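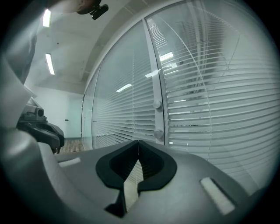 Grasp data from glass-walled rooms: what the Candby group found

The manipulation group at Candby has finished the first part of its study on hand-held demonstration data, and the result is a little different from what they set out to measure.

The original question was simple. When people collect demonstrations with a hand-held gripper instead of driving a robot arm, the position of the gripper has to be worked out afterward from its own wide-angle video and motion sensor. That works well in kitchens and workshops, where there is plenty to look at. Cor Verhoeven wanted to know how much of the data is lost in ordinary office space, where there are blank walls, shiny floors and a lot of glass.

Over one winter the group recorded 1,458 demonstrations in 6 rooms, all with the same design of gripper and the same four tasks: picking up a cup, opening a drawer, folding a cloth and moving a small box from one table to another. Three of the rooms were in the Linunier building, where the meeting rooms have glass partitions with blinds behind them. The other three were at Grindholm and have solid walls.

Of the full set, 264 demonstrations failed the tracking check. A demonstration fails when the path worked out from the video jumps, drifts past a set limit, or cannot be recovered at all. Most of the failures came from Linunier, as expected. The surprise was in which recordings failed. The group had assumed that reflections would be the main problem, since a ceiling light reflected in a pane of glass does not move the way a real object at that distance would. Reflections did cause some of the trouble, but the tracker threw most of them out without help.

Blinds were worse. A closed set of horizontal slats gives the tracker hundreds of edges that all look the same. When the gripper moves up or down by one slat, the view through the glass is nearly identical to the view before. The tracker can match a slat to its neighbor and carry on with a small, confident error. Because each single error is small, nothing looks wrong at the time. By the end of a long demonstration the estimated height of the gripper could be off by more than the height of the cup it was supposed to be holding.

Pieter Schouten, who wrote most of the tracking code, tried two fixes.

The first was to mask out the blinds by hand. This helped, but it took far too long, and in the smaller Linunier room it left so little of the view that the tracker lost its place in other ways.

The second fix, which the group has kept, changes how the map of the room is made. Before any task is recorded, the person holding the gripper now walks one slow loop of the room, starting and ending at the same table, with the wrist turned so that the camera takes in the ceiling and the floor as well as the walls. Ceiling light fittings, door frames and the line where the floor meets the wall turn out to be good anchors. Later demonstrations are matched against that first map. Slats are still used, but a match on a slat is given less weight when several others next to it would fit just as well.

With the new procedure the group reprocessed the Linunier recordings from any session where a usable loop already existed, and recorded new sessions where it did not. The height drift near the blinds is mostly gone. Drift along the length of the glass has improved less, and the group does not have a good explanation for that yet. One possibility is that slats seen along their length give the tracker very little to hold on to in that direction, whatever weight they are given.

There is also the question of whether any of this matters to the robot in the end. A policy trained on the old, unfixed recordings did almost as well at picking up the cup as one trained on the new set. It did clearly worse on the drawer, where the pull has to be straight, and on moving the box, where the path is longest. Cloth folding was poor in both cases. Verhoeven's view is that short tasks forgive bad tracking because the drift has no time to build up, and that the field may have been testing on short tasks a bit too often.

For groups planning their own collection in offices, the team passes on the following. Record the mapping loop every time the furniture or the blinds are moved, even if the room looks the same. Leave the blinds in one position for the whole session – half open is no better than closed. Keep the ceiling lights on from start to finish. Check the height of the table in the finished map against a tape measure before recording anything else.

The next part of the work will look at rooms where people are walking about behind the glass. Schouten is also preparing the recordings for release under the name Bermúdez, together with the failed ones, which he thinks will be of more use to people working on tracking than the good ones. The reading group will go through the draft on Tuesday, and anyone who would like a copy beforehand can ask him for it.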